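Gredine has sold tableware from the same narrow shop for 15 years, and its owner still arranges the front display herself every morning. We met there in April, before opening, to speak about plates and how people show them at home.

She prefers one plate on a wire stand to a full cabinet. "A green plate on a pine table, with a black stand, it is enough colour for me," she said.
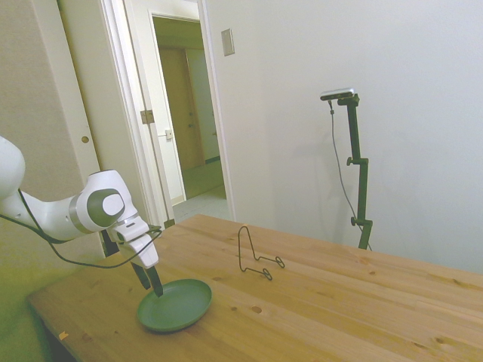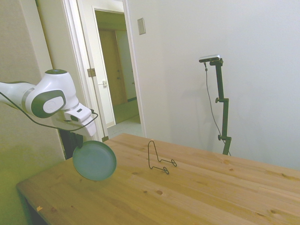
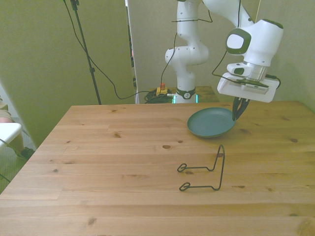 A plate, a black wire stand and a pine table.

Her customers often ask which stand to buy. She tells them to bring the plate with them, or at least to measure it. "If the stand is too small, the plate leans back and you are nervous each time you pass," she said. The wire model from Pastix costs 17 dollars in her shop, and she has sold around 55 of them.

I asked if a plate on display should also be used for eating. She was quite firm on this. "Of course. My mother kept 5 good plates behind glass and we never ate from them. I was sorry for those plates." Her own favourite comes down for Sunday lunch and goes back when it is dry.

She does not mind knots and small marks in a table. A cloth, in her opinion, makes the stand less steady, and she took hers away some time ago. The next display will be in grey, with bowls from Owino.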